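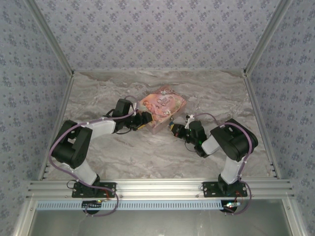
Spent the afternoon at the Uluvero open day. Posting my notes in a thread because a few of you asked what they've got in there now. The two-arm bench was the first stop and the one I stayed at longest. Two small white arms on one rail, facing each other, with a little pink and peach cardboard box between them. The left gripper was up against one corner of it and the right one was coming in from the other side. Small flat box, a bit of flowery printing on top. It's the kind of thing I pack by hand at work, so I wanted to see how they'd go with it.

2/ Uluvero is the shared workshop out past the rail yards. If you went in March when they had the lathes out, it's the same building, but the robotics benches are upstairs now. Parking is still terrible. I walked from the station.

3/ Zbigniew Wieczorek was running the bench. He used to do maintenance on bottling lines. He talked for a few minutes and then mostly took questions, which suited me.

4/ First question from the crowd was why two arms for one small box. His answer: one arm can pick up a box like that if it's sitting nicely. If it's flat on a smooth surface and a bit crooked, one gripper tends to push it along. With a second arm on the other side it has something to push against.

5/ Someone asked about crushing. He said thin cardboard is harder than it looks. Squeeze too lightly and it slips, squeeze too hard and the side caves in. They go through a lot of boxes. He keeps the squashed ones under the bench and handed one round. The corner had gone in like a dented can.

6/ The marble-look top got a question as well. They swap the bench tops and the walls behind them. The walls had a small floral print on them today, like an old couch. He said the patterns change what the cameras have to cope with and they'd sooner find the problems here than in somebody's kitchen.

7/ I asked about cables, as I've spent half my working life untangling them. There's a purple one along each arm, and the left one is held on with small white ties. He said they left slack at the shoulder on purpose. The first version was tied too tight and pulled a plug out when the arm reached across.

8/ Cost. The arms and the frame came to 3,000 all up, not counting the computer or anyone's time. He was clear that the time was the expensive part. Most of the aluminium was offcuts.

9/ How good is it? He gave a number without being pushed. On their last run of 80 tries with small boxes, it picked up and set down 44 of them properly. The rest were dropped, pushed away or timed out. I'd have guessed higher from the videos people share, so I was glad to hear a real figure.

10/ He also said a timed-out one counts as a miss even if the box ends up in the right spot. Fair enough. On a packing line late is the same as wrong.

11/ Next bench over was Margareta Jitaru with a sorting program called Holovko. No arm, just a screen and a tray of mixed fasteners. She's been labelling the photos herself in the evenings. It gets confused by washers that overlap. She let a couple of the kids try to beat it and one of them did.

12/ There was meant to be a third demo from Indon, a small cart that follows a line on the floor. It had a flat battery when I was there. They had it on charge and said to come back at 2. I did, and it did one lap and then went under a table.

13/ Food was a sausage sizzle out the back. Gold coin for the sausage, drinks extra. The coffee urn ran out early.

14/ Things to know if you're going: closed shoes or they won't let you upstairs. Bags go in the lockers. You can take photos of the benches but ask before you get people in them. The stairs are steep and the lift is staff only unless you ring ahead.

15/ The next one is 16th April. Zbigniew said they want to have the two arms passing a box from one to the other by then. Wosar is bringing a bench too, something to do with folding cloth.

16/ A few people have asked whether this would replace anyone where I work. With those numbers, no. I'd like to see what it does with a box that has something heavy in one end, as that's what slows us down. I put it on the suggestion sheet.

17/ Forgot to say, entry is free but you need to put your name down on the Uluvero page first. They turned a family away at the door while I was leaving because the upstairs was full.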